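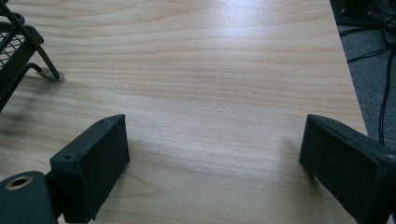
Looking after a hand-held gripper: how we set it up and how we keep it the same every morning

Speaker notes, Guangming Fu. Talk at Prudura, 02/12/2021

Good afternoon, and thank you for the invitation. My talk is on a small subject. I will speak about one gripper, the one we call Shimada, and what we do to it before and after work. There are no results on learning in this talk. If you came for them, Salamatu Agyeman is speaking after me and she has plenty.

(Wait for the door to close. Speak slowly.)

First some numbers. In this season we recorded 2371 episodes with Shimada. When we went through them in December, we had to throw away 200. I expected that most of these would be mistakes of the person holding the tool. They were not. The larger part came from the tool itself: a finger that had turned a little on its base, or a screw that was not tight any more. The person did everything right, and the recording was still no good.

So we changed the way we look after it. I will go through the work in the order in which we do it.

The fingers.

Each finger is held by screws. When people mount a new finger they like to tighten the first screw fully and then go to the second one. Please do not do this. The finger turns with the first screw, and the second screw then holds it in the wrong angle. Put in both screws loosely, close the fingers against each other, and look if the two inner faces meet over the whole length. Only then tighten, a little on one, a little on the other. After this open and close by hand for 20 strokes and check again. A finger which will move usually moves in these first strokes.

We tried thread glue in the screws for a time. It held well, but we change fingers often, and we damaged one thread when removing a screw. Now we use no glue and we check more.

(If there is a question on torque: we have no torque driver for this size. Short key, two fingers, stop when it stops. I know it is not a good answer.)

The inserts.

The body is a printed part, and it has metal inserts. An insert can come loose in the plastic, and this is hard to notice, as the screw still feels tight. It turns together with the insert. Our test is simple. We make a small line with a paint pen, half on the insert and half on the body. If the line is broken, the insert has turned. Then we do not repair on the spot. The body goes to Delia Munteanu, and we mount the spare one. To press an insert back with a soldering iron takes her a few minutes, but it needs to cool with a weight on it, and people in a hurry did not wait.

The morning check.

Before the first episode we do the check on a bare place on the table. Fingers open, nothing between them. We look at the opening from the camera view, with our own eyes we are not so exact. The two fingers should stand at the same places as in the reference picture which is saved from the day of mounting. 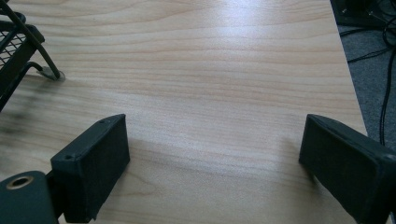
Amado Manalastas objected to this step when I first presented it in our group. He said that a picture compared by eye will only find a big error, and that a small drift from one day to the next will always look acceptable until it is too late. He wanted a printed gauge block to close the fingers on, with the reading written down each time.

He was right, and we now do both. The picture finds a finger that is turned. The gauge block finds an opening that is changed. Amado printed the block, and we write the reading in the log beside the name of the person who did the check. If the reading is different from the day of mounting by 2 steps of the encoder or more, we do not start. We look for the reason first.

It is important to compare always with the day of mounting and never with yesterday. In the beginning we compared with yesterday, and so the error could grow slowly and every day was good.

(Show the log sheet now. Leave it up for a moment, people want to read it.)

The finger faces.

The inner faces get dirty from hands and from the objects. With dirt the grip becomes less, and the person presses harder without knowing it. Then the recordings of the afternoon are different from those of the morning. We wipe the faces with a cloth and a little alcohol, and let them dry before we take any object. Never spray directly on the finger, because the liquid goes down into the base.

When a face becomes shiny in the middle, the finger is finished, also if it looks fine on the edges. Change both fingers together. One old and one new finger do not grip evenly, and small objects turn between them. Elikem Lamptey had a whole morning of spoons turning for this reason.

The light.

I put this under maintenance and some colleagues laugh at me. But the camera on the tool is a part of the tool. On a pale table the lamps above can make a very bright area, and an automatic exposure will change when the tool moves over it. We fix the exposure before the first episode, with the fingers held over the place where the work will be done.

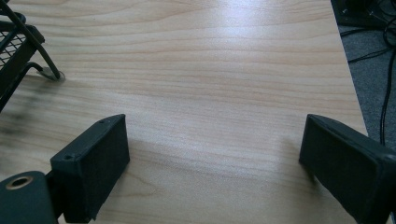

If the exposure is fixed too bright, the objects in the glare lose their edges. If it is too dark, the black fingers become one dark mass and we can not see the inner faces, and these are what we need. We go to the side of dark until the screw holes in the fingers are just still visible, and then one step back. This is our rule and it works in our room. In another room you will have to find your own.

The cables.

Only a short part. A cable must never pull on the tool. Hold the tool at the farthest point of the work and let go of the cable. If the cable lifts the tool or turns your wrist, it is too short or it goes the wrong way. Let it run down beside the table, on the side where the person does not stand. The connector at the tool is a Lisomport, and it has a latch. Listen for the click. Two of our lost mornings came from a latch that was not closed, and the cable stayed in until somebody moved quickly.

End of the day.

Wipe the faces. Open the fingers fully and leave them open, so that the pads do not rest on each other during the night. Look at the paint lines. Write in the log what you changed, also when it is one screw. Most of all write when you changed nothing, otherwise we can not know if the page is empty because all was good or because the person went home.

(If I have time: the story of the spare body with the wrong inserts. If not, go to questions.)

What is not solved.

The screws still come loose. We find it earlier now, but we did not stop it. Mokier sent us a different screw with a wider head, and we will mount it on the second gripper first, so that we can compare. Also the gauge block is printed from the same plastic as the body, and I do not know how much it changes in a warm room. Amado says little. I would like to measure it.

The log sheet and the file for the gauge block are with Delia, please write to her if you want them. I take questions now.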